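Small things on the floor, money on the table: a week with the Clirkel Sort

Longtime readers will remember that I swore off reviewing sorting kits after the business with the buttons. I have held out for most of a year. Then Clirkel wrote in June to say they were taking bookings for their new setup service, and that the price had come down to something a small shop could say out loud, and my principles went the way they usually go.

The Clirkel Sort is a service with a kit wrapped around it. You already own a pair of arms, or you rent them. Clirkel sells you the part that comes after, meaning the plan for the bench, the software that runs the job, and a person on the other end of a call who teaches your arms your particular mess. You send them a box of your stuff. They send back a setup sheet and a bill. The basic booking covers up to six kinds of item, and if you have seven you are on the next tier up, which is called Plus and is priced by someone who has noticed how often people have seven.

I have a soft spot for small mixed items as a test. Big boxes on a belt are a solved problem, or at least a boring one. Little things of different shapes, dumped out and told to find their own kind, are where most of these products start to sweat. Flat pieces are hard to get a grip on. Odd-shaped pieces roll. Anything see-through gives the cameras fits. A dark piece at the bottom of a dark basket might as well be on the moon.

So the demo job is three colors, orange, white and black, with mesh or slotted baskets nearby, and two arms to do the reaching.

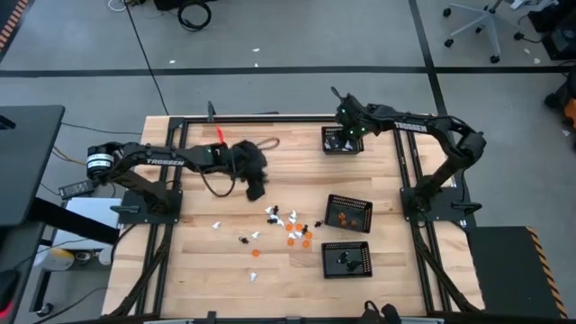
Two arms, small orange, white and black things, and baskets to hand.

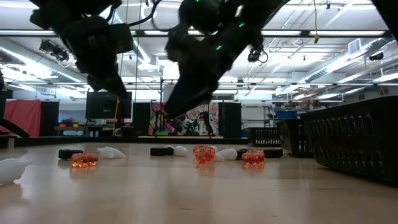 Ruaridh Matheson, who looks after new customers at Clirkel, took me through the setup with the patience of a man who has explained the word "calibrate" to a lot of bakers. His advice comes in two parts. First, keep the lighting the same every day, even if it is bad. Second, stop helping. Customers can't bear to watch an arm think about a small object, so they lean in and nudge it, and then the arm has to start thinking all over again. He says he can hear it happen over the phone. There's a little pause and then a guilty sort of silence.

I am a nudger, I learned. I lasted until lunch on the first day.

What you get for your money

The setup sheet is very good. It's one page, both sides, and it reads as if it was written by a person who has crawled around under a bench looking for a plug. It told me where to put the baskets, how far apart, and which one to fill first. It told me to tape down my cables, which I ignored, and then it told me again on side two.

The software is fine. You name your items, you tie each one to a basket, you press the large button. There is a smaller button marked Review, where you can look back over every pick the arms weren't sure about and tell them what they should have done. I found this soothing in the evening, like a crossword where all the answers are "white." The menus look as if three people designed them and two of those people weren't speaking. You get used to it.

The phone help is the real product. The basic booking gives you 12 calls, to be used whenever you like, and I had burned through most of a month's dignity by the third. They pick up fast. They don't read from a script. On Sunday I left a message I'm not proud of, and somebody called back before dinner and didn't mention my tone.

What you don't get

Arms, as I said. A bench. Any sort of answer to the question "how fast will it go," which Clirkel treats the way my doctor treats questions about wine. It depends, they say, on your items. I pressed. It still depended.

You also don't get a refund on unused calls, and the booking can't be moved to a second bench without paying again. That last one stings. Anybody running two benches should get Clirkel to put a price on the pair before signing anything.

And how does it stack up?

The obvious rival is Groromeo, which is cheaper and does the whole thing by email. I tried Groromeo last winter. Their software is prettier and their setup sheet is 13 pages long, with a glossary. If you like to be left alone with a manual, that's your outfit. If you like to be talked down off a chair, pay the extra.

Leckie still sells its sorting package too, mostly to people who bought the last one. I have nothing new to say about Leckie and neither, by the look of the catalog, does Leckie.

My own verdict is a grudging yes for small shops with a steady mix of parts and somebody on staff who can keep their hands in their pockets. For anyone whose stock changes every week, wait for the next version. Clirkel says it will let you add items without sending in another box, and I'd want to see that working before I paid for it.

Bookings are open now through the Clirkel site. Flarkthorpe readers get the first call free if they mention this newsletter, and should please not tell Ruaridh about the nudging.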